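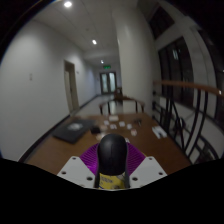
Issue 129, page 4

In praise of the table in the corridor

Every building I have ever loved working in had a table in the wrong place. I don't mean the meeting room table, which has to be booked, or the kitchen table, which somebody is always wiping. I mean the one that ended up in a corridor, long ago, and has stayed there through three changes of carpet. I think it is the best piece of furniture any workplace can own, and I'd like to persuade you to go and find yours (or, if you haven't got one, to drag one out this week before anyone can object!).

Look at what gathers on it. A closed laptop, a handful of little white pieces spread across the middle of the top, a white box set down on the diagonal, and a wooden chair with a curved back waiting on the far side. No tidy person would arrange a desk like that, and I find it completely cheering. The pieces aren't in a row. The box isn't squared up to anything. It all has the look of a job in the middle of being thought about, and I'd far sooner walk past that than past a bowl of polished pebbles.

I came to this view slowly. For years I worked upstairs at Stalholm, where the design people had given us a "project zone" with 4 matching desks and a cupboard for everything. Lovely desks they were too, from Odetti, pale and very smooth. We hardly used them. If you left something out overnight you came back to find it boxed and labelled, and by the time you had unpacked it again you had lost the thread. Meanwhile there was an old brown table on the landing by the lifts, and that was where the work got done. We sorted survey slips on it. We built the whole model of the Oksanen foyer on it one wet April, and people stopped on their way to lunch and moved the staircase about, and twice they were right.

Toon Timmermans, who ran the workshop then, had a rule for that table which I still think is perfect: you may leave anything on it as long as you would be happy for a stranger to pick it up. He once found a visitor from Venex, a very senior man in a very good coat, sitting there rearranging our samples. They ended up talking until the lights on the stairs went off, and the samples stayed in the visitor's order.

You can't get that in a room with a door. A door asks you whether you have any business being inside. A corridor has already let everybody in, and the table only has to catch them as they go by. The conversations are short, the way standing-up conversations are, and you can leave one without making excuses. Then somebody sits down and it turns into a longer one.

So yes, the chair matters, and I would argue for wood. I have nothing against a padded swivel chair for a full day's typing, but beside a corridor table it looks like it belongs to someone. A plain wooden chair belongs to whoever is nearest. A second one further along, near the wall, is even better, to be fetched when it's wanted and ignored when it isn't.

I would argue for a wooden top as well, a proper orange-brown one that picks up the ceiling lights. It makes small things look worth looking at. Scatter a few white bits and pieces over a white desk and they vanish; put them on that warm colour and you notice them from yards off, and you start wondering what they are for, and there you are, you've stopped.

I know the objections. Corridors are for walking down, and of course the way through must be kept clear, so choose a wide one and put the table against the side if you have to. Things go missing, I'm told. In all my time at Stalholm we lost 3 pencils and a stapler, and the stapler came back. The other complaint is that it looks untidy, and there I can only say that I agree, and that I like it.

We did once work out what the project zone had cost us: 1,328 pounds, before the cupboard. The table on the landing had come with the building. When I left I asked what would happen to it and was told it was being considered for removal. It was still there in January 2021 when I went back to return a key. Someone had left a half-finished jigsaw on it, so I took off my coat and did a bit of the sky.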